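Résidence Rosenthal - Réunion des occupants du deuxième étage
Compte rendu

Présents : Barrett Gallagher (animation), Vaughn Pettigrew (compte rendu), les occupants des chambres du couloir nord et deux occupants du couloir sud.
Excusés : les occupants de la chambre du fond, partis à Gorport jusqu'à la fin du mois.
Début de la réunion à 18 h 30, dans la salle commune.

1. Approbation du compte rendu précédent

Le compte rendu de janvier est approuvé avec une correction : la clé de la buanderie se retire chez Barrett Gallagher et non à l'accueil.

2. Rangement des chambres et des vêtements

Le point avait été reporté deux fois. Barrett Gallagher rappelle que les chambres doivent être rangées avant le passage des peintres. Les lits seront tirés à un mètre des murs et recouverts d'une bâche. Rien ne doit rester posé dessus, ni accroché aux barreaux.

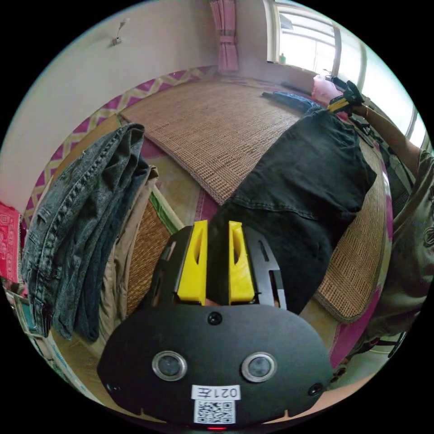 Dernière modification de la page : février, 21 h 12 (V. Pettigrew)

La discussion porte d'abord sur les vêtements. Dans la chambre visitée, un pantalon noir était étalé en travers du lit, un vêtement bleu en boule plus loin, et d'autres affaires pliées pendaient sur une barre ou un rebord à gauche, dont une veste en jean gris clair délavé. Vaughn Pettigrew estime que la situation est la même dans la plupart des chambres, la sienne comprise.

Plusieurs occupants font remarquer que les placards sont trop petits. Une demande d'étagères a été envoyée au gestionnaire, à Durkenholm, en novembre. La réponse reçue indique que le budget mobilier de l'étage est de 3 230 euros pour l'année et que les matelas passent en premier. Barrett Gallagher relancera le gestionnaire.

En attendant, il est convenu de ce qui suit :
- les jeans et pantalons sont pliés et mis en pile, les plus lourds au-dessus ou au-dessous selon la préférence de chacun ;
- les vestes vont sur les cintres du couloir, avec une étiquette au nom de l'occupant ;
- ce qui n'est plus porté est déposé dans le carton de la salle commune, pour la collecte de Lelley.

Un occupant du couloir sud demande si les vestes laissées dans le couloir sont assurées. Elles ne le sont pas. Il gardera les siennes dans sa valise.

3. Nattes de paille et literie

La question des nattes a pris plus de temps que prévu. Une partie des occupants les garde sur le lit toute l'année, par-dessus le drap à motifs. D'autres voudraient que l'étage les range ensemble au grenier pendant les travaux.

Vaughn Pettigrew signale que les nattes se cassent quand on les plie. Elles doivent être roulées dans le sens de la longueur et attachées avec un ruban large, sans ficelle. Celles qui restent en place pendant la journée seront dégagées et brossées. Une seule pile de linge plié peut y être laissée jusqu'à la veille des travaux, comme le tas de jeans bleu-gris posé sur un tissu beige que l'on voit ci-dessous.

Les draps et les oreillers seront lavés par l'étage. Le tarif est de 3 euros par machine, à régler au moment de prendre la clé. Les rideaux sont décrochés par chacun et rangés avec la literie - les crochets à part, dans une enveloppe. Les flacons et petits objets posés sur les rebords de fenêtre sont à retirer aussi.

Décision : les nattes peuvent rester dans les chambres jusqu'à la veille des travaux. Ensuite, elles montent au grenier. Adopté, deux abstentions.
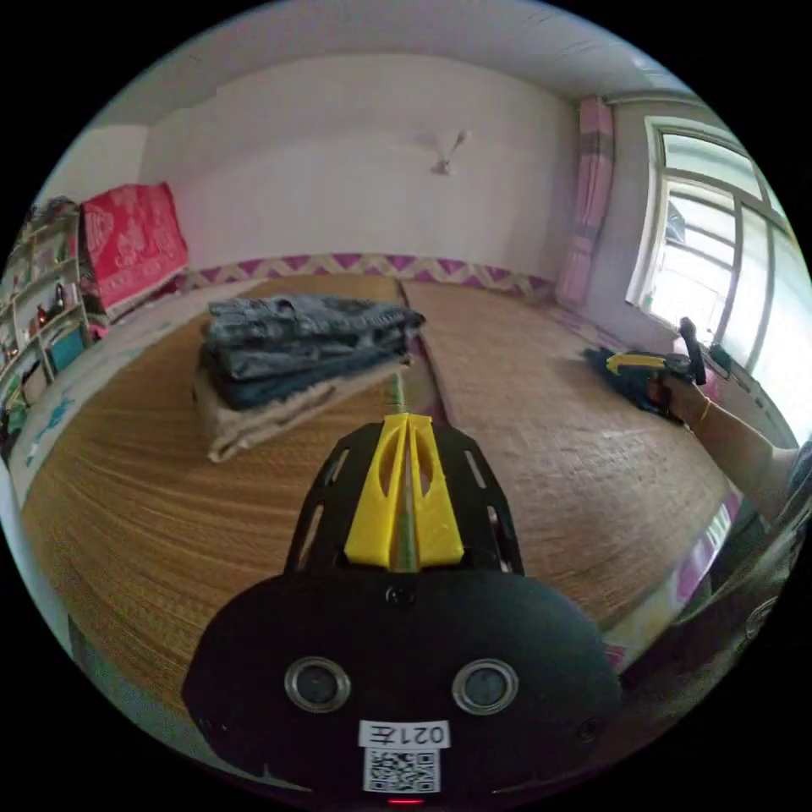

4. Buanderie

La facture de réparation du sèche-linge s'élève à 300 euros. Elle est prise en charge par la caisse de l'étage. Vaughn Pettigrew demande que le filtre soit vidé après chaque usage et que le tableau d'inscription soit rempli au stylo. Deux créneaux du soir sont ajoutés pour les occupants qui travaillent en journée.

La corde à linge de la cour sera retendue. Pas de date fixée.

5. Questions diverses

Le carton de collecte est déjà plein. Barrett Gallagher en apporte un second.

La chambre 41 demande le remplacement de l'ampoule de l'entrée. Noté.

Le bruit des valises à roulettes dans l'escalier après 22 h est évoqué sans décision. Le point sera repris quand les occupants partis à Gorport seront rentrés.

Fin de la réunion à 19 h 50.

À faire :
Barrett Gallagher - relance du gestionnaire pour les étagères, second carton, ampoule.
Vaughn Pettigrew - étiquettes pour les cintres, ruban pour les nattes, tableau de la buanderie.
Tous - lits dégagés et rideaux décrochés la veille du passage des peintres.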